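Ticket 547: Dishwasher stops mid-cycle, trays come out with film
Product: Grelteo under-counter dishwasher
Site: Sarantis canteen, ground floor kitchen
Opened by: Ka-ming Huang
Status: Open, waiting for part

Ka-ming Huang wrote:

Good morning. Since November our machine has a problem which comes and goes. It starts normally, fills with water, washes for eight minutes and then stops. The display shows "Drain" and the pump makes a low humming sound. If I switch off the power and wait, it will sometimes finish the cycle. When it does finish, the trays have a gray film on them, and we must wash them again by hand.

I already did these steps from the manual:
- cleaned the filter basket under warm water
- checked that the drain hose is not bent
- ran one empty cycle with the cleaning powder
- changed the salt

After the empty cycle it worked well for two days. Then the same stop came back. We are serving lunch every day, so I would be thankful for a quick answer.

The staff are asked to scrape the trays before loading, but at busy times the crumbs and small pieces are not always removed.

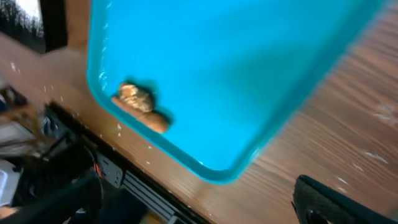

Photo: Sarantis canteen / K. Huang

The model plate is behind the kick panel and I could not read all of it. The last part is 40-B, I believe. Please tell me if you need the complete number and I will take the panel off after closing.

Valentin Chauvin wrote:

Thank you for the clear report. The complete number is not needed for now. Please do the following test and write the result here.

1. Switch the machine off at the wall.
2. Take out the filter basket and the flat sieve below it.
3. Remove the standing water with a cup and a sponge.
4. Look into the sump with a flashlight. There is a small plastic cover on the right side, held by one screw. Take it off and turn the pump wheel with your finger. It should move in small jumps, and it should not be blocked.
5. Put everything back and start the short program.

Also, what is the temperature setting? Starch from rice or potatoes makes a film when the water is too hot in the first rinse.

Ka-ming Huang wrote:

I did the test. The wheel was hard to turn. I found a soft plug behind the cover, mostly swollen rice and a bit of paper. I took it out and now the wheel moves, but one of the blades has a small crack. The short program finished without stopping. The first rinse was set to 60, and I changed it to 30.

Rice and napkins are both common on our trays, so I think it can happen again.
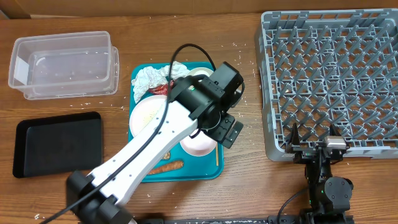 I-hsuan Lam: We had the same plug on our Stenlow machine upstairs. The paper is worse than the rice, it goes through the sieve in threads and then holds all the rest together. We put a bin for paper next to the return hatch and the stops went away.

Ka-ming Huang wrote:

Thank you, I will ask for a second bin. One more question about the film. It is much less now, but I still feel it on the inside corners. For today we rinse by hand and let everything dry in the air before stacking. 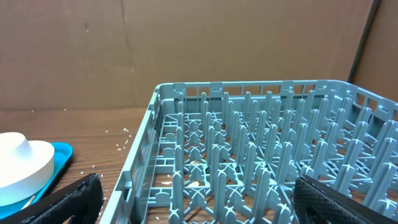
Pak-hei Kan wrote that drying in the air is fine, but the film in the corners will stay until the rinse aid is set higher, and he would go up one step only, then wait a full day before touching it again.

Valentin Chauvin wrote:

I agree with this setting. A new pump wheel is ordered from Wirnirell under your service contract. Until it arrives, please use only the short program and clean the sieve after each lunch. If the humming comes back, switch off at once and do not restart, as the motor can be damaged.

Ka-ming Huang wrote:

Rinse aid is now one step higher. Short program only, I put a note on the door. I will write again when the part is here.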